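Can any of these things do a shift in a break room yet?

grodex_616
Posted Thursday, 7:42 am
Our plant manager came back from a trade show talking about a humanoid for the canteen. Coffee, water, wiping down. I run the floor next door and I'm the one who gets called when things jam. Has anybody seen one do this kind of job for a full shift? I don't mean a demo reel.

wistar
Posted Thursday, 8:15 am
No. Avetti had a piece on it in their newsletter and even there it's one glass at one dispenser. Copied from my issue:

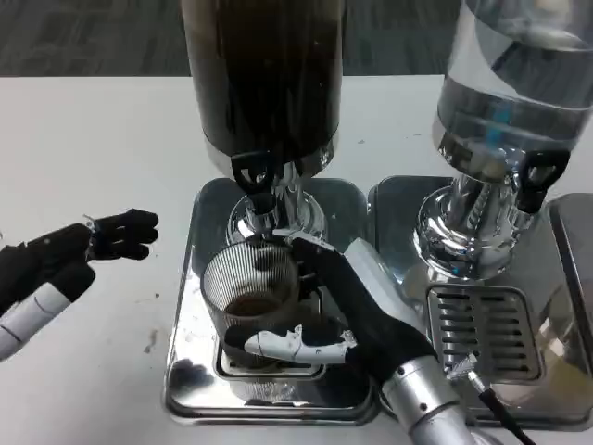
Avetti Quarterly, Vol. 3, No. 2

Two hands, jointed fingers, and a bit of brown at the bottom of a ribbed glass. Fine, but the glass is already sitting under the spout. Who got it out of the dishwasher?

rugemalira
Posted Thursday, 8:31 am
That's harsh. Getting fingers round a clear glass is hard – ask anyone who has tried to get a vision system to find one on shiny steel. Five years ago I wouldn't have let a machine near it.

wistar
Posted Thursday, 9:04 am
Hard for the machine, sure. My kid can do it. The OP asked about a shift.

Beatrice Koech
Posted Thursday, 12:20 pm
I keep a canteen going for 3000 people. Pouring is the part I'd least like to pay to automate, people pour their own. Show me one that swaps an empty container, scrubs the drip trays and notices a smudge on the table. Then I'll take the sales call.

rugemalira
Posted Thursday, 12:48 pm
Trays I could see in a couple of years.

grodex_616
Posted Thursday, 1:10 pm
I'll ask the vendor for eight hours uncut, trays included. Will post if they send it.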